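**Removing protective film from a table without lifting the finish**

**Seon-mi Gil**
We bought an Odano table in January. The film along the front edge has bonded and tears into strips. Heat or solvent?

**Lộc Vương**
Low heat first. Hair dryer, 20 seconds per section, then pull back flat against itself – never straight up. Residue comes off with mineral spirits on a cotton rag. Test on the underside.
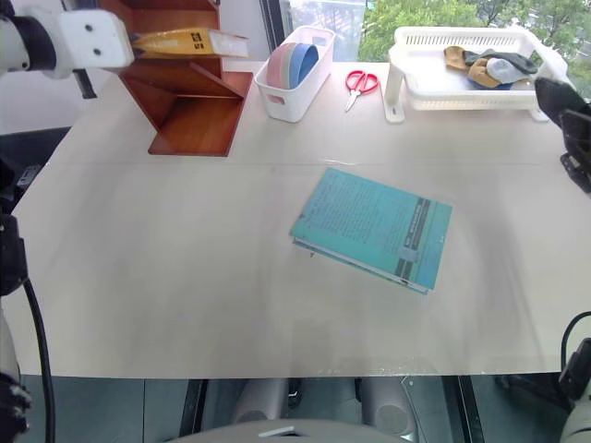
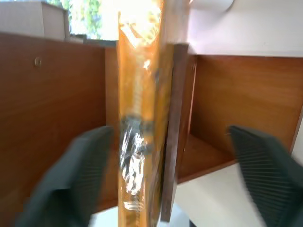 *First photo: wrinkled film along the front edge of my own table.*

**Woo-jin Jin**
I just used a fingernail. Took 3 evenings.

**A-yeong Jeon**
Skip acetone. It dulled my Mustholm top in one pass.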